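Equipment & Budgets > Robotics and Automation

4 min read

Friday, April 29, 2022. Posted by Analyn Dimaculangan

Hand-held grippers for the Perano room: request for comments before the order is placed

The Perano room has been granted 2000 pounds for hand-held grippers and spare parts in the coming year. The quotation from Sarmiento was received in March and remains open. Colleagues who have used such tools for teaching tasks by hand are invited to comment on the following before I submit the form.

1. Whether to buy complete units only, or fewer units with a stock of replacement pads.
2. Whether the marker boards should be bought ready-made or printed in-house.
3. Whether the service plan is worth its price.

palar_stores wrote:

On the first point, I would advise fewer units. Pads wear at the tip long before the housing shows any fault, and our own site lost most of a month waiting for a set to be delivered. Please set aside at least 200 pounds for pads at the outset. A later request for so small a sum takes as long to approve as a large one.

Brullaletti wrote:

I must disagree with the previous reply. A spare pad is of no use when the fault lies in the housing or the cable. With only two units, one failure halves the work of the room. I would order 3 complete units and accept a short wait for pads.

The service plan should be declined. We paid for one over two years and made a single claim under it.

Charito Tagle wrote:

May I ask that the discussion also cover the room itself? The quotation deals with the tools and says nothing of body-worn rigs, storage or floor space. When several people work side by side, each needs room to lean and turn without touching a neighbour or an arm. Roughly 1000 pounds of our last budget went on benches and shelving, none of which had been planned for.

palar_stores wrote:

I accept the point about housings, although our records show far more worn pads than broken housings. Could both be met by two complete units, one bare housing and the pads? Sarmiento does sell the housing separately - it is listed on the second page of their price sheet.

Analyn Dimaculangan wrote:

Thank you all. I had overlooked the bare housing and shall ask for a revised price. As to Ms Tagle's question, the room has a white ceiling with a long fluorescent fitting, blinds at the windows and a coat rack near where people work. The view below is from one of the hand-held units, with an arm carrying its marker board to the left and colleagues at work beyond.

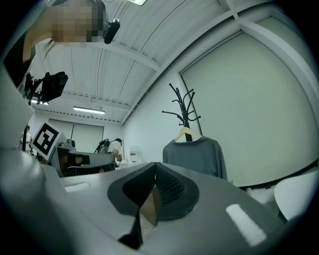
Replies on space and storage

Charito Tagle wrote:

I am obliged to you. My first suggestion would be to find the coat rack a place well away from the grippers, as it costs nothing. Shelving should then be priced before the final number of units is settled.

Brullaletti wrote:

I have no objection to moving a coat rack, but shelving ought to come from the general furniture budget. If it is charged to this grant, the third unit will be lost, and I should like my view on that to be recorded.

Analyn Dimaculangan wrote:

It is noted. I shall ask the finance office which budget applies and will post the revised quotation in this thread once it has been received. The question of printed marker boards remains open, and further comments on it would be welcome.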